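로브소프 목공예 도마, 공동 브랜드로 묶는다… 공방 9곳 참여

2020년 10월 31일

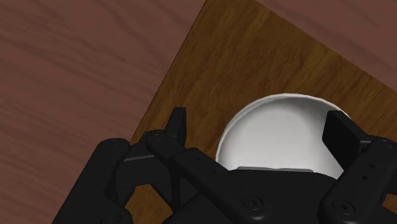 나무판 위에 놓인 흰색 둥근 그릇. 이번 공동 브랜드의 주력 품목은 도마와 쟁반이다.

로브소프 지역의 소규모 목공방 9곳이 도마와 쟁반을 하나의 이름으로 판매한다. 로브소프 목공예협동조합은 조합원 총회에서 공동 브랜드 '바벨(Bavell)' 도입 안건을 통과시켰다고 밝혔다. 총회에는 조합원 112명이 참석했다.

지금까지 이 지역 공방들은 제품마다 규격과 마감 방식이 달랐다. 같은 크기로 표시된 도마라도 공방에 따라 두께가 다르고, 표면에 바르는 기름도 제각각이었다. 구입한 사람이 손질 방법을 물어도 판매점에서 답하지 못하는 경우가 많았다는 것이 조합의 설명이다.

바벨 이름을 쓰려면 조합이 정한 기준을 지켜야 한다. 식품이 닿는 면에는 식용 등급의 오일만 쓸 수 있고, 목재의 수종과 산지를 제품 뒷면에 새겨야 한다. 접합 부위가 있는 제품은 사용한 접착제의 종류를 설명서에 적는다. 기준을 통과한 제품에는 제작한 공방의 이름도 함께 들어간다.

조합은 지난 7월부터 시제품 접수를 받았다. 모두 827점이 들어왔으며 이 가운데 상당수가 뒤틀림 검사에서 보완 판정을 받았다. 검사는 습도가 다른 방 두 곳에 제품을 번갈아 두고 평평한 정도를 재는 방식으로 진행됐다. 보완 판정을 받은 공방은 건조 기간을 늘려 다시 제출할 수 있다.

술레마 부스토스 조합 사무국장은 "작은 공방이 혼자서 포장과 배송, 교환 요청까지 맡다 보니 정작 작업대 앞에 앉을 시간이 모자랐다"며 "접수 창구를 하나로 합치는 것이 이번 사업의 첫 목적"이라고 말했다. 그는 가격은 각 공방이 정하되 교환과 수리 기준은 똑같이 적용한다고 덧붙였다.

판매는 생활용품 유통업체 리모텔(Rimotell)이 맡는다. 계약 기간은 2년이다. 리모텔은 온라인 매장에 전용 페이지를 열고, 팔마 거리에 있는 매장 1층에도 진열대를 마련하기로 했다. 첫 판매 품목은 직사각형 도마와 손잡이 도마, 낮은 테두리를 두른 쟁반이다. 숟가락과 주걱 같은 조리 도구는 기준이 마련되는 대로 추가한다.

조합 안에서는 다른 의견도 나왔다. 일부 조합원은 뒷면 각인 작업에 별도 장비가 필요해 1인 공방에는 부담이 된다고 지적했다. 조합은 공동작업장에 각인기를 두고 조합원이 예약해 쓰도록 하겠다고 답했다. 사용료는 첫해에는 받지 않는다. 공동 브랜드에 참여하지 않는 공방도 조합원 자격은 그대로 유지된다.

조합은 제품에 동봉할 손질 안내문도 새로 만들었다. 안내문에는 나무 도마를 물에 오래 담가 두지 말고, 씻은 뒤에는 세워서 그늘에 말리라는 내용이 담겼다. 식기세척기 사용은 권하지 않는다. 표면이 하얗게 마르면 오일을 얇게 바르고 하룻밤 둔 다음 마른 천으로 닦아 내면 된다.

깊은 칼자국이 생긴 도마는 구입처에 관계없이 조합 공동작업장에서 대패질을 받을 수 있다. 바벨 제품은 첫 1회가 무료이고 다른 제품은 크기에 따라 비용을 받는다. 접수는 작업장을 방문하거나 조합 사무국에 전화로 하면 된다.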